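A Visit to the Homia Open House in Enarness

I went to the Homia open house in August, and I want to write down what I remember before I forget it. Homia makes things for the kitchen and the table: cups, trays, jars, drawer boxes. I have used their trays for many years, so when I read that they open the doors to visitors I took the early bus to Enarness.

The bus stops at the bottom of the hill and you must walk the rest. It is a steep road without shade. I arrived at 9:40 and the doors opened at 10, so I sat on the wall and ate my bread. There was already a line of people, many with children. The entrance costs 5 and you get a paper bracelet, a map and a coupon for one coffee. The coffee was weak but it was served in one of their own cups, and I was happy to hold it.

They let in 30 people at a time. My group started in the storage hall, where the guide told us that they have 3,493 different articles in the catalog if you count every color separately. I would have guessed much less. The shelves go very high and it smells of new cardboard. A child asked if anybody ever climbed to the top shelf, and the guide said only with a harness.

After this we saw the color room. I think it was my favorite part. On one long wall they hang small sample plates, each with a number on the back, and you can take them down and lay them next to each other. The guide explained that a pale color is harder to keep the same from month to month than a dark one, because a small mistake shows more. I spent so long with the greens that my group left without me – I had to run after them down the corridor.

The next room was for the tables and cups. The tall cups are from the series called Wamora. They are simple: a little wider at the top than at the bottom, with a rolled rim, and a smooth surface without shine. I like a rim like this, it is soft for the mouth. Two of them stood on a white table, one light blue and one pink, and in the blue one there was a red can. 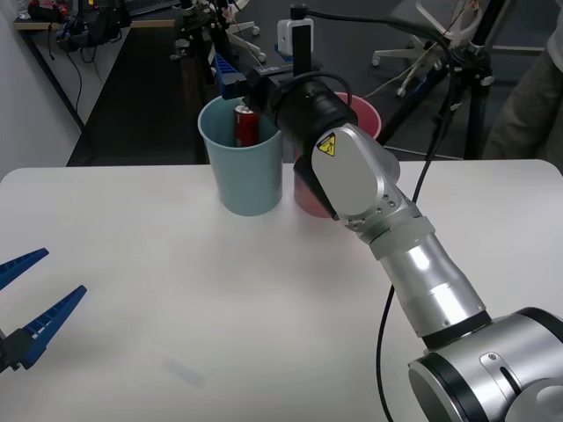
The light blue cup with the red can inside, and the pink cup next to it.

I did not think before to put a can in a cup, but the width was enough for it, and the top of the can comes up above the rim so you can take hold of it. At home I keep my pens in a jam jar and my wooden spoons in a different jam jar, and both of them fall over when the drawer is closed too hard. A tall cup could be good for the spoons. A woman beside me said she would use it for toothbrushes. I asked the guide if the cups can go in the dishwasher and she said yes, on the top rack, but not next to the heating part.

We had also a short talk about lids, which I did not expect to enjoy. They passed around old lids from earlier years and we could feel how the edge became thinner with time. The older ones close better in my opinion. I said this aloud and two other visitors agreed with me, and the guide wrote it down on her paper.

For lunch I went to Ko, the small place across the road from the gate. They have only soup and two kinds of dumplings. I took the soup with barley. It was full of people with the same paper bracelet as mine, and I shared a table with a couple who come every year and buy cups for their summer house.

In the afternoon you can walk freely, and there is a shop in the last hall. There they sell pieces with small faults for a lower price. You have to look carefully: on some I found a scratch under the base, on others I could find no fault at all. I bought two tall cups, both light blue. The pink was already sold out in the shop, which was a pity. The line to pay was long and moved slowly, with 80 people before me according to the ticket in my hand.

Some practical notes for those who want to go next year. Bring cash for the entrance, the card machine is only in the shop. Wear closed shoes, they do not let you into the storage hall with sandals. The toilets are behind the color room and there is no sign. The last bus down to the station leaves at 5:15, and the driver does not wait.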